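Ticket: Cell 7, two-arm packing bench
Site: Ulthorpe
Opened by: Jonalyn Dagdag
Assigned to: Ramil Lumbao
Status: open, against everyone's wishes

Jonalyn, October, 08:40
Right arm stops dead in the middle of the bag job. No alarm, no fault light, no apology. Left arm carries on for a moment as if it hasn't noticed, then sulks as well. Restarting clears it until the next time. Pictures attached.

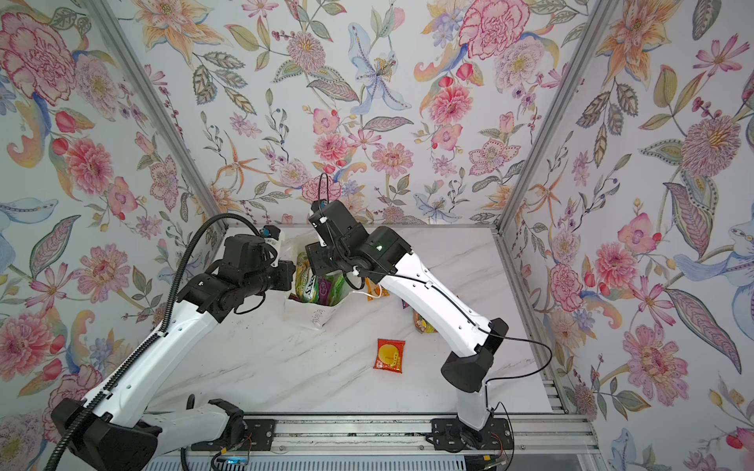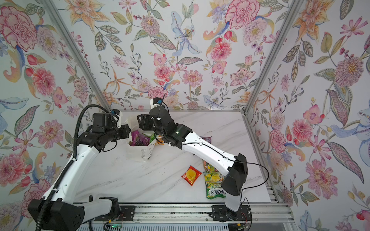
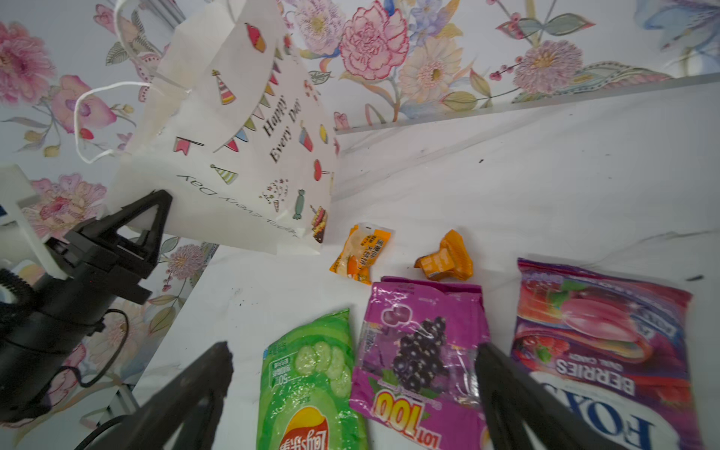 Ramil, 09:15
Does it stop at the same spot every time, or wherever it fancies? And is anyone still running the old speed settings from Brundville? They were never meant to leave Brundville.

Jonalyn, 09:30
Wherever it fancies. New settings, I checked. It managed 18 bags before the first stop this morning and 2 before the second.

Ramil, 10:50
Log shows the right wrist dropping off the line for 300 milliseconds and then coming back as though it had only popped out for milk. The controller gives up well before that. My money is on the cable. Please power down, wait for both arms to settle, and wiggle the plug at the wrist end, then the one at the base.

Jonalyn, 11:20
Wrist end is solid. Base end moves if you look at it sternly. The little locking tab has gone.

Ramil, 11:25
Then we have our culprit. Don't tape it. I know there is tape in the drawer – I know who put it there.

Zhiqiang Cheng, 11:40
It was good tape.

Ramil, 14:05
Spare lead fitted, clips redone with a bit more slack at the elbow, both arms homed. Wrist camera needed its position taught again, so allow for that if you swap one yourself. Left arm lead checked as well, tab present.

Jonalyn, 15:30
Running since two without a stop. I'd like to leave it overnight before we close this. Last time we closed one early, Rowena printed it out.

Ramil, 15:35
Fine by me. Another lead is on order from Gebreyes. Ticket stays open until the morning log is in.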